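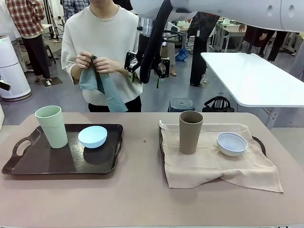

Tray Setting and Cloth Lining: Report on the Serving Station
28 April 2019
Filton Student Projects
Home | Projects | Reports | Archive | Contact

1. Purpose

The project compared two ways of setting a serving tray for one person. It was carried out for the Palaniappan dining room, which plans to replace its tray sets in October. The questions were whether a cloth lining reduces sliding of the dishes and how much time it adds to setting and clearing.

2. Materials

Each setting consisted of a dark tray with a raised rim and handles, one tall tapered cup and one bowl. The green cup and light-blue bowl were assigned to the bare tray, which has a glossy surface. The taupe cup and white bowl were assigned to the tray lined with a beige cloth napkin. Towels were folded at the same table.

3. Method

Both trays were set side by side, cup on the left and bowl on the right. Each was carried along the Dulomow corridor and back, 50 trips per setting, with the dishes empty. Any dish that touched the rim on arrival was recorded as a slide. The napkin was laid flat again after every trip.

4. Results

The bare tray gave 7 slides and the lined tray gave 2. Lining added 4 seconds to each setting. In the lined tray both slides involved the cup, and both came after the cloth had bunched under it.

5. Discussion

A napkin larger than the tray hangs over the rim and can cover a handle. The carrier then grips cloth and handle together, and the lining shifts. A napkin cut to the inside of the rim should be tested next. The Flillano pattern is close to the required size but needs a new hem. Full dishes were not tested.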